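Girwood Adult Learning Center Newsletter
2020-03-09

Notes from the handwriting table: whiteboards flat, letters big

The Prindlow Room handwriting group has been meeting since October, and we have now settled on a way of working that most people seem happy with. Several readers asked for it to be written down, either because they missed the early sessions or because they want to do the same thing at home with a parent or a grandchild. So this month's item is mostly about whiteboards.

We started on paper. Everyone got a pad of wide-ruled paper and a pencil, and we worked through the capitals in order. It was slow going. People who had not written much by hand in years pressed hard, erased a lot, and then wanted a new sheet every time a letter came out crooked. One evening the group went through a whole pad and got as far as F.

The whiteboards came out of the supply closet in the second month. There are 14 of them, mostly the small lap size, plus two large ones that used to hang in the old Limance Street building before we moved. The large ones were supposed to go back up on a wall. The wall turned out to be the wrong kind for the brackets we had, and for a while both boards leaned behind the piano. Then we laid one down on a table to get it out of the way during a coffee hour, and people started writing on it.

Writing on a board that lies flat is different from writing on one that hangs. On a wall your arm gets tired and the letters climb or sink as you move along. On a table you can rest your forearm and see the letter from above, the same way you see paper. The marker slides more than a pencil does, so you have to slow down, and a wrong stroke wipes off with a cloth. For grown-ups who are relearning, or who first learned in a different alphabet, that last part matters quite a bit.

We do capitals first. They are all the same height, they are made mostly of straight lines, and they are what people need for forms. The first one is A, which looks easy and gives more trouble than most of the ones that follow. It has three strokes: left leg, right leg, bar. Make the two legs meet at the top before you think about the bar. Start both legs from the point and pull down. Pushing a marker up the board makes it skip and wears out the tip.

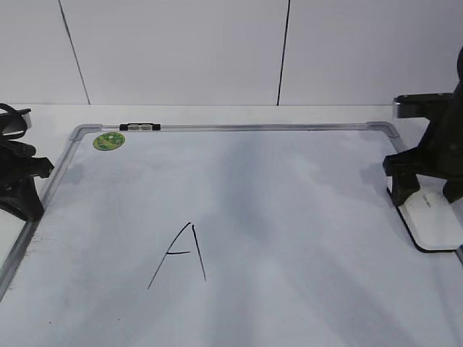
Awuor Tanui wrote in after the last newsletter to say that the crossbar is where she always went wrong: I would stop short every time and leave a gap on the right side, and my teacher used to make me do the whole letter over. I would tell people to leave it alone and go on to the next one. You can read an A with a gap in it. What helped me was looking at the right leg while I drew the bar, and not at the tip of the marker.

We tried her advice at the next session and it helped some people. Others did better drawing the bar lightly past the right leg and wiping off the extra with a fingertip. Either way is fine. We have stopped asking anyone to redo a letter that can be read.

The other common trouble with A is uneven legs. One comes out longer than the other, usually because there was nothing to tell the hand where to stop. If this bothers you, rule a line across the board first. We use a yardstick and a second color of marker, with the lines four inches apart for the first few weeks and two inches apart after that. Some people want the line and some find it distracting, so on the large boards we rule one half and leave the other half plain.

A few practical points, in no special order.

Use a fine-tip marker if you can get one. The fat chisel tips are made to be seen from the back of a classroom, and up close they hide small mistakes in the stroke. The thin ones show you what your hand did. We buy the Deschamps fine-tip in black, which costs us $51 for a case from the office supply place on the county road.

Check the light before you sit down. A flat board picks up glare from ceiling fixtures, and it also picks up the shadow of your own arm and head. Turn the board or move your chair until you can see the line you are drawing. If you are left-handed, you will probably want the lamp on your right.

Put something under the board if it rocks. Boards with corner pieces can sit slightly proud of the table, and a folded dish towel underneath takes care of it.

Wipe the board down at the end of the session and not the next week. Marker left for several days turns gray and needs the spray. Plain water on a cloth gets off the haze that is left after dry wiping, but let the board dry fully before anyone writes on it again.

Keep one letter. This was a suggestion from the evening group. Before wiping, each person picks the best letter they made and copies it in pencil onto an index card. The cards go in the recipe box on the windowsill. Looking back through them from October to now, you can see the change, even for people who are sure they have not improved. The box is open to anyone in the group, and names on the cards are optional.

We are now as far as R. The curved letters (B, D, P and R) took longer than expected, and S is still ahead of us. After Z we will spend a couple of weeks on names and addresses, then start the lowercase letters. People who joined late can begin at A on the plain half of a large board while the rest carry on, and they do not have to catch up by any particular date.

The group meets in the Prindlow Room, first door past the coat rack. There is no fee and no sign-up. We have a budget of $400 for the year, and $70 of it has been set aside for new cloths, index cards and a second yardstick. If you have a whiteboard at home that you no longer use, we can take it, any size, as long as the surface still wipes clean. Please leave it at the front desk with a note that says "handwriting."

Bring your reading glasses if you use them. Markers and cloths are on the table.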